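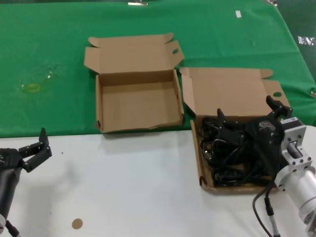
August 2022

Cable boxes, packing bench. Continuing from the note on carton sizes.

Purpose: settle on one carton for the spare leads that go out with the Trillach units, and write down a packing method that gives the same result whoever does it. At present the leads arrive from Savley in bulk, get dropped into whatever carton is open, and come back out in a knot. Haziq has asked for something he can hand to the people at Rudd without a phone call.

Cartons on trial are the one-piece corrugated kind, plain tan, with a hinged lid and side tabs that tuck in when it closes. There is a round hole in the lid flap. They come flat. Folding sequence as follows:

Crease all fold lines first, both directions, before standing anything up. The front wall is the weak part. If it is pushed up cold it buckles along its middle and keeps the mark. Side walls up, fold the thin tabs inward, then the front over them. Leave the lid back until the contents are in. Do not tuck the lid tabs to check the fit and then pull them out again, as the board goes soft at the slot after a couple of goes.

The bench has the green cloth over the back part and bare white top at the front. Fold on the white part. The cloth gives slightly under the board and the creases come out rounded. Once the tray is standing it can go back on the cloth, which stops it sliding while it is being filled. Vija prefers the whole bench covered. I have left it as it is for now.

Trial 1. Black cables placed in the tray as a single bundle, no ties. This is the current practice and is recorded only for comparison. The bundle covers most of the floor of the tray and the coils creep toward the front lip. Pushing them back moves the problem to one of the sides. Lid closes with hand pressure, then lifts at the front when released. Taking one lead out brings at least one other with it. Rejected.

Trial 2. Each lead coiled separately over the hand, all in the same direction, no ties, laid in one at a time. Better. Lid closes flat. After the carton was stood on its end and laid down again, the coils had opened and the result was close to Trial 1. Rejected for anything that travels. Acceptable for the shelf.

Trial 3. As Trial 2, with one paper wrap per coil, connectors tucked under the wrap. Coils laid flat, overlapping like roof tiles from the back wall forward, connectors facing the rear. Lid closes flat and stays down. Stood on end, turned over, laid back: no coil opened. Single leads lift out cleanly. This is the one to write up.

Trial 4. As Trial 3 with the coils on edge. Holds more but the top of the coils sits above the side walls and the lid bows. Brenda thinks a deeper tray would make this the better layout. Probably so, but Drurnodis do not list a deeper tray with the same footprint, and the outer cartons at Rudd are already cut to this one.

Coil diameter. The coil wants to be a little smaller than the inside depth of the tray, front to back. Larger and it goes oval and pushes on the front wall. Smaller and the cable takes a set near the connector. Cyril cut a card former to wind on, which gives the right size without measuring. It lives in the drawer under the bench. A second one is needed in something stiffer.

Winding direction. Follow the natural lay of the cable. If the coil tries to flip into a figure eight, it is being wound against the lay. Let go, shake it out, start from the other end. Forcing it gives the kinks that came back in the last return.

Untangling the existing stock. Slow. Method that works best so far: do not pull on ends. Put the whole bundle down, loosen it outward from the middle until the loops are large, then find one connector and feed that end back through. Pulling tightens the knots around the connectors, and one strain relief has already gone that way – scrapped, noted on the Savley sheet.

Stock position. 77 leads still to be unpicked and recoiled. 10 cartons folded, remainder flat on the rack. Two of the folded ones have creased front walls. Both are square enough to close, so use them for shelf stock and keep them out of shipments.

Labels. Still going on the lid, left of center, clear of the hole. Alfie put one across the hole, which then tore when the carton was opened by the finger. Relabel that one.

Open items:

Ask Savley whether the leads can be supplied individually coiled, and at what cost. Haziq to write to them.

Paper wraps: 3 packs on order. Current roll is too wide and has to be slit by hand.

Stiffer winding former – Cyril.

Check whether the Trial 3 cartons can be stacked without the lids dishing. Leave a stack under the bench until September and open the bottom one.

Vija wants the direction of coiling written on the method sheet with a sketch. Agreed, sketch to be drawn from the cable end and the end marked, as the last one could be read either way.

Method sheet draft goes to Brenda first, then to Rudd.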